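Welcome, and thank you for stopping by! These are the questions we get asked most often at the Kerov Repair and Sharing Library, by email, over the counter and quite often in the queue at the baker's. We've tried to answer them properly, so do put the kettle on first if you're planning to read the lot.

# Questions people ask us

**What can I borrow?**

More than you'd think! We have 829 items on the shelves at the moment, from hedge trimmers and wallpaper tables to a very large jam pan that is booked solid from the end of summer onwards. The full list is in the folder by the door, and we also keep a copy online, although the online one does tend to lag behind a little when we've had a busy spell.

**Do I have to be a member?**

To borrow, yes. To come in for a look round, a chat or some advice about a wobbly chair, no, not at all. Membership costs £6 a year for a household, and you can join on the spot if you bring something with your address on it (a gas bill is fine, and so is a letter from the surgery).

**How long can I keep things?**

Three weeks for most items. Power tools and carpet cleaners go out for 3 days, as there is nearly always somebody waiting. If you need longer, ring us before the item is due and we'll extend it if we possibly can. We don't charge fines, but we do send reminders, and they get gradually less cheerful.

**Can I bring in something to be mended?**

Please do. Lamps, toasters, zips, bicycles, radios and wooden toys are our bread and butter. We can't take microwaves, gas appliances or anything with a cracked lithium battery. If your item is heavier than you can comfortably carry, get in touch first and we'll work out how to meet you at the side entrance on Gyamfi Lane, where there's a ramp and you can pull up for a few minutes.

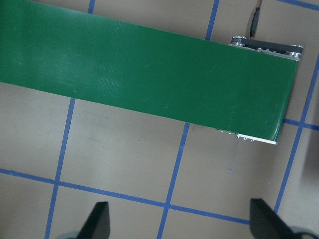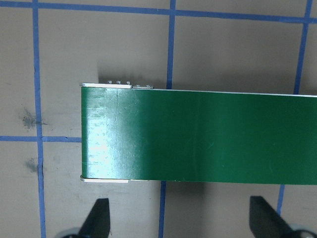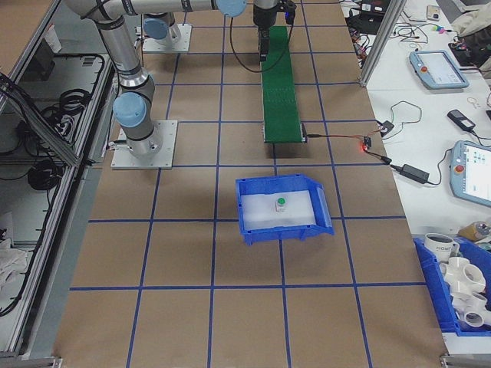 **Will my repair definitely work?**

We wish we could promise that! Plenty of things do go home mended, but some are simply worn out, and some are glued together in such a way that opening them would finish them off. We'll always tell you what we think before we pick up a screwdriver, and if you'd rather take it home as it is, there are no hard feelings whatsoever.

**What does a repair cost?**

The labour is free. You pay for parts, at whatever we paid for them, and there's a tin on the counter if you'd like to put something towards the heating. Fuses and odd screws we don't bother charging for.

**Something broke while I had it. Am I in trouble?**

No, and please don't hide it at the bottom of the bag! Things wear out, and a drill that has been round 142 kitchens is bound to give up in somebody's. Just tell us when you bring it back. We only ask for a contribution if an item is lost, or if it has been used for something it plainly wasn't meant for (mixing cement in the jam pan, for instance).

**Can I donate my old tools?**

Yes, with our thanks, although space is tight. Hand tools, ladders and sewing machines are always welcome. We have all the fondue sets we can use for the foreseeable future. Do ring before loading up the car, as we'd hate to send you home again with a full boot.

**Is there somewhere to park?**

There's a small car park behind the Harkeo building, two minutes' walk away, and the bus stops right outside. Bicycles can come in with you if the stand is full.

**Do you run classes?**

We do, in the back room of the Lelilis Café across the road, and the next set begins in September. Darning, basic plumbing and sharpening are all planned, and beginners are very welcome. Places go quickly, so put your name on the sheet at the counter and we'll be in touch when the dates are fixed.

Page last updated 22/03/2022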